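Dalen dining hall drops fryer line, adds steamed and braised dishes

The dining hall at Dalen has taken its fryer line out of service and moved the lunch menu to steamed, braised and wok-cooked dishes. The change took effect in March and covers the main counter and the late counter, which closes at 9 p.m.

Kinent, the contractor that runs the kitchen, said the new menu has seven hot dishes a day. Four are fixed: steamed egg with scallion, braised pork belly with preserved mustard greens, mapo tofu, and stir-fried water spinach with garlic. The other three rotate. Orange chicken and sweet-and-sour pork, the two best sellers on the old menu, are no longer served at lunch.

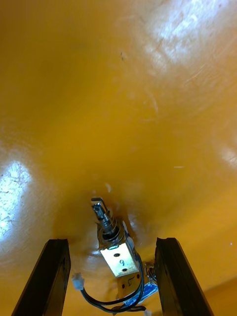

Elínborg Vestergaard

The kitchen served 1,818 lunches in the first month of the new menu. Of those, 373 were mapo tofu, the highest figure for a single dish. Steamed egg was the lowest at 146. Kinent will keep it on the menu through the spring and reduce the batch size.

Rice is now cooked in smaller lots and held for no more than 40 minutes before a fresh pot replaces it. Under the old schedule one large lot was cooked at 10:30 a.m. and held until the counter closed. The pork belly is blanched, browned and braised the afternoon before, chilled overnight in its liquid, then steamed over the mustard greens on the morning of service. Soy sauce, Shaoxing wine and rock sugar are the base of the braise. The greens are soaked twice to bring down the salt.

The mapo tofu is made with soft tofu, ground beef, fermented broad bean paste and ground Sichuan pepper. A version without beef uses chopped dried mushrooms and is cooked in a separate wok. Chili oil is offered at the counter, and the base recipe has been set at a medium heat level.
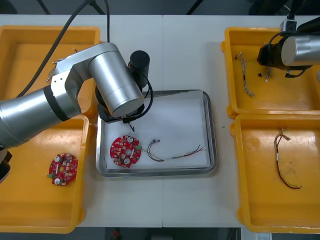 According to Bautista Insaurralde, the tofu is good but the portion of vegetables next to it is still too small for the price, and the water spinach is often gone by 1 p.m. He would like to see a second green vegetable on the counter every day, even if that means one less meat dish.

Kinent said a second vegetable, either bok choy or Chinese broccoli, will be tested as one of the rotating dishes. Prices for the fixed dishes stay the same. The late counter will carry two of the four fixed dishes, plus congee with pickles and a noodle soup.

Allergen sheets for the new recipes are available at the register. Sesame, soy and wheat appear in most of the sauces. The steamed egg is made with a wheat-free soy sauce.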